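How I finally descaled my showerhead

Our water is hard, so by August the spray had gone sideways. I fill a sandwich bag with white vinegar and rubber-band it over the head — overnight is fine.

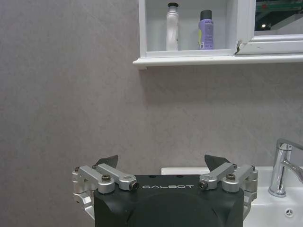
Vinegar smells, so open a window first. I do faucets the same way, with a soaked rag wrapped around the spout, and a chrome one like the one on that white sink gets an hour, tops.

Next morning, pull the bag and scrub the nozzles with an old toothbrush.
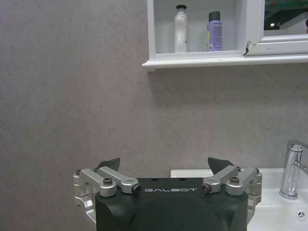

Then run it hot for a minute and you're done!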